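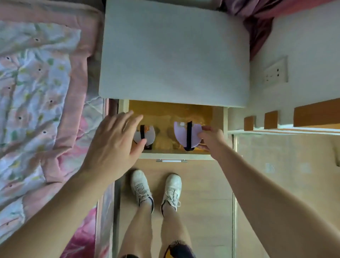

Bedside cabinet in white, drawer open, with two strapped pads stored inside

Furniture > Bedroom > Bedside Cabinets > Ninh

Ninh Bedside Cabinet, White
Updated February, by Maricel Magbanua

The Ninh is a white bedside cabinet from Wilulance with a flat top and a pull-out drawer. The drawer has a white front, a slim silver metal handle and an orange-brown wooden interior. It is meant for the space between a bed and a wall, with the drawer opening into the room.

The top has no raised rim, so a lamp base or a tray can sit right up to the edge. Wipe it with a damp cloth and dry it after. Do not use scouring powder on the white finish.

The drawer takes bulky things as well as small ones. Pads with straps, soft items and spare pillowcases can go in flat. Keep the contents below the top of the drawer sides or they will catch when you close it. The load limit for the drawer is 10 kg, and for the top 20 kg.

Before ordering, measure the gap beside your bed. Leave 2 cm on each side of the cabinet, and at least 40 cm of clear floor in front so you can stand there with the drawer open. Bedding that hangs over the side of the mattress may need to be tucked in.

The cabinet ships assembled except for the handle, which is packed in the drawer with its screws. A Phillips screwdriver is needed. Replacement handles are sold separately under the name Trisow.

Questions about delivery or spare parts go to Giuliana Huamán at the Wilulance parts desk.

We use cookies to remember your basket and language. Accept / Manage settings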